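Cider lovers, clear some room in the fridge, because Costmont is finally getting a cidery of its own, and the opening weekend comes with a pretty terrific giveaway.

Talpur Cider opens its doors at noon on February 11, 2026, in the old seed store on Grarerach Road. I got to poke my nose in last week while they were still hooking up the taps, and I can tell you the place smells wonderful already (apples, fresh paint and a bit of sawdust).

Now, the giveaway! The first 70 people through the door get a ticket with their first drink, and one of those tickets wins a free growler fill every week for a year. You don't have to be there for the draw, but you do have to write your phone number on the stub so they can read it. Please print. The winner will get a call that evening and their name goes up on the chalkboard behind the bar.

Saadet Kocabaş is the cider maker, and some of you will remember her from the farmers' market, where she poured samples out of the back of a van all through the fall. She pressed the fruit for the opening lineup in November, nearly all of it from orchards on the Pinotia side of the valley, and she's been fussing over the tanks ever since.
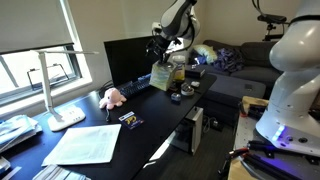 There will be nine taps to start. Six are ciders, from a bone-dry one that made my cheeks pucker up to a sweeter blend with a splash of sour cherry. Two more are guest beers, and the last is a ginger soda for the kids and the drivers. I tried four of the ciders and went back for a second taste of the dry one, which has a lovely flinty finish and would be fantastic with a plate of fried fish. The cherry one is going to be the crowd favourite, I'd put money on it. It's the colour of a good sunset and it goes down far too easily.

"I make what I want to drink when I get home from work," Kocabaş told me. "Some people are going to find the dry one too dry. I've got something else for them, and I won't be offended."

She also has a small batch sitting in oak that isn't ready yet. I asked for a sip, I got a sip, and I've been thinking about it since. There are only 316 bottles of it coming, so if you like your cider with a bit of funk, get your name on the list at the bar when you go in. They're capping it at two bottles a person.

Food is simple for now: cheese boards, soft pretzels and a soup that changes daily. You're welcome to bring your own supper too, and the pizza place across the road has already said it'll walk orders over.

The taproom seats 30 inside, with the patio to follow once the snow is gone and the pavers are down. Dogs will be fine on the patio but not indoors. Tables can't be booked on opening weekend, so turn up early or be ready to stand, and bring a warm coat in case the lineup runs out the door.

Regular hours are noon to 9 p.m., and growler fills stop half an hour before closing. Parking is behind the building, off the lane. The lot is small and the neighbours need their driveways, so walk over if you can.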